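Section 4. Preparing the Label Station

This section applies to the Plarier 200 and Plarier 245 inventory label printers. Complete Section 3 (Installing the Label Roll) before you begin. Persons responsible for more than one storeroom should repeat the procedure at each station.

4.1 Assigning location codes

1. From the main menu, select Stores, then Locations.
2. Enter a three-digit code for each shelf, drawer or tray. Codes may run from 112 to 947. Codes outside this range are reserved for system use.
3. Press Save after each entry. The printer does not store unsaved codes when the cover is opened.

Note: A code that has been retired may not be issued again until the annual records close in September.

4.2 Choosing a surface

Labels supplied with the printer are intended for clean, flat surfaces. Before applying a label, wipe the area with a dry cloth and allow any cleaning product to evaporate fully. Textured paint, raw wood and oiled metal do not hold the adhesive well, and a tie-on tag should be used on these materials.

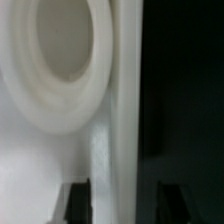

Label placement should be decided before printing, as the orientation of the text is fixed once the job is sent. On smooth, glossy white parts of the kind shown, place the label on the flat surface and keep it clear of any raised, rounded ring. A label bent over a curved rim will lift at the corners. Leave recessed openings uncovered. Where no flat area is large enough, select Narrow Format from the Layout menu.

4.3 Printing and applying labels

1. Select Print, then choose the location codes required.
2. Confirm that the roll type on the display matches the roll installed. Ķēniņš rolls must be entered as Type B.
3. Print one test label and check that all characters are complete.
4. Print the remaining labels. Do not pull on the strip while the printer is feeding.
5. Peel each label from its backing and press it down from the center outward.

CAUTION: The cutting edge beneath the exit slot is sharp. Switch off the printer and disconnect the power cord before clearing a jam.

4.4 Marking trays and their contents

A tray and the items kept in it must be recorded separately. Enter the tray first, then add each item under the tray's code. If an item is moved permanently, update its record the same day.

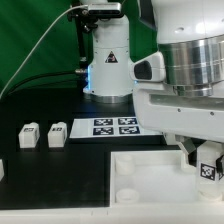 Figure 4-2. White tray with raised walls and round posts; marked block held at the right end.

If the Skukar records program is in use, select Synchronize when all entries are complete. Entries made at the printer replace earlier entries carrying the same code. To keep both, export the earlier list as described in Section 6.

Note: Stations using the Grolier card index should file a printed copy of the location list behind the first divider.

Section revised 2023-05-31.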